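The nut cracker arrives in October

I have been meaning to write this up since the first cold mornings, and now that the last sacks are off the porch I finally have an evening to do it. Those of you who have followed along for a while know that we have two old pecan trees and a row of hazelnuts along the fence, and that every fall I say I will never crack another nut by hand, and every fall I crack them by hand anyway until my thumbs ache well past Thanksgiving.

Well, this year I bought a machine! It is a little tabletop sheller from Benis, with a hopper on top, a pair of rollers you can set closer or farther apart, and a motor that sounds like a coffee grinder with a cold. I paid $549 for it, which made me swallow hard (my husband swallowed harder). Madalena Barros, who I met years ago at the growers' market, had a Safavi for a long time and loved it, but hers is a big floor model and I would have had to move the freezer to fit one in.

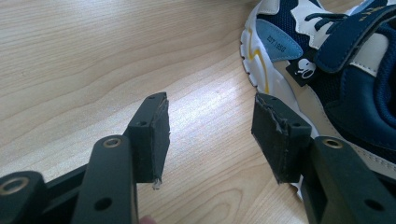
Wood grain and a patch of light.

So, how does it do? For hazelnuts it is wonderful. I set the rollers on the third notch, pour in a scoop, and most of them come out the bottom whole, with the shells in nice big pieces that are easy to pick away. I did 200 pounds over a couple of weeks, a bit each evening after supper, and I would guess that one nut in ten needed a second pass. The trick, and it took me far too many evenings to learn it, is to sort them by size first. I use an old gravel screen for that. If you put big and small ones through together, the big ones get crushed and the small ones drop straight through without a scratch, and then you stand there muttering.

Pecans are another story. They are long and thin-shelled and they like to go in sideways, and my first batch came out as something close to pecan meal. Very tasty in a pie crust, I will say! Vitalii Hladun wrote to me after I complained about it here last time, and he told me to soak them in warm water overnight and then let them dry on a towel for a few hours before cracking. I was doubtful, but it made a huge difference. The meat bends a little when it is damp and the shell still snaps. 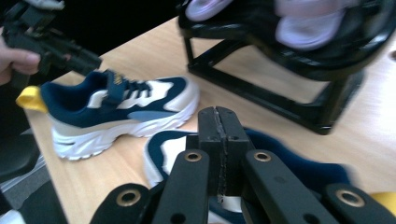

Cleaning is the part I like least. The dust gets under the roller guard, and you have to take off four screws to reach it, and one of those screws is in a place that only a person with very small fingers could have chosen. I do it with a pastry brush and the vacuum. Do unplug it first, please.

A few of you asked about the Elent, the one with the separate blower that carries the shells off. I haven't tried it, so I can't tell you much. If anyone has one, write and let me know how it handles pecans, and whether it is any quieter than mine. I still have half a bucket of the small ones to get through this weekend.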